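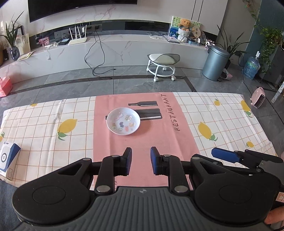
Page last modified: February, 16:40

Figure 4. Round white bowl on a table with a patterned cloth.

4. Order of announcement and order of sale

4.1 Material

The concerts treated in this section come from the Fustotura list, which was prepared by Adelino Abreu for an earlier study of solo singers on tour. The list has 288 concerts in 38 venues. We kept all of them, also those which were moved to another evening, but a moved concert is counted only once and under its first announced evening. Concerts that were canceled before any ticket was sold are not in the list, and we had no means to add them.

For each concert the list gives the venue, the evening, the hour at which the sale opened, and the hour at which the promoter declared the concert sold out, if this happened. It does not give prices. In Section 3 we used the price classes of Jurnon, but these classes exist only for seated halls, and a large part of the regional dates were played in halls where the floor is standing. For this reason prices are left out from here on, and the reader should keep in mind that a slow sale can also be a sale at a high price.

4.2 What we call an added evening

When a singer announces a regional tour after a long residency in one hall, the first announcement names often one evening per town. A second evening in the same town follows later, sometimes on the same day. In the press this second evening is always called an "extra date due to demand". We do not doubt that demand exists, but the words do not tell us if the hall was already reserved for both evenings when the first one was announced.

We call an evening added if it was announced at least one hour after the sale of the first evening had opened. If two evenings were announced together, neither is added, even when the sale of the second one opened later. This is a narrow definition. Amândio Louro, in his comments on an earlier version, proposed to use the contract with the hall in place of the announcement, and we agree that this would be better. Only eight of the venues allowed us to see their reservation books, however, and the books are not kept in the same way from one hall to the other. At Walczak Hall, for example, an evening held by option and an evening held by contract are written in the same column with the same pencil mark.

4.3 Sale of the first evening

The sale of the first evening is fastest in the first two hours and then falls. This was expected, and it is the same in large and small towns. What we did not expect is the second rise, which comes in the evening of the same day, between six and nine. It is present in almost all the seated halls and it is weak in the standing halls. We think that couples and families speak together about the seats before they buy, while a standing ticket needs less discussion. The list has nothing about the buyers, so we cannot test this.

The second rise is smaller if an added evening is announced before six. In such a case part of the buyers seem to wait for the added evening, perhaps in the hope of better seats. The total of the two evenings together is not changed much by it. For the promoter the question is then mostly one of the calendar: an early announcement fills the two evenings at the same speed, and a late announcement fills the first one and leaves the second one to be advertised alone.

4.4 The case of Staltano

Staltano is treated apart. It is the only town in the list where the hall is used for a residency and also for the regional tour of the same singer in the following season. The residency evenings were sold out in the first day. The regional evenings, with nearly the same songs and the same orchestra, needed much longer, and the last seats in the side blocks were still on sale in the week of the concert.

It would be easy to say that the public of Staltano had heard enough. We prefer to be careful. The distance to the next town of the tour is 155 kilometers, and during the residency people from that town had to travel to Staltano if they wanted to hear the singer. In the regional tour they could stay at home. So the public of the second season was perhaps not a tired public but a more local one. The postal codes of the buyers would give the answer, and the hall has told us that it does not store them after the end of the season.

4.5 Limits of this section

Two points must be mentioned. First, the hour of "sold out" is the hour of a declaration. In several halls a small number of seats behind the stage was released later, when the position of the screens was known, and these seats were sold without any declaration. We did not correct for this. Second, the list contains only singers with a band or an orchestra of their own. Tours in which two singers share the evening follow other rules for the announcement, and the results of 4.3 should not be carried over to them.

The added evenings are taken up again in Section 5, where they are compared by size of hall.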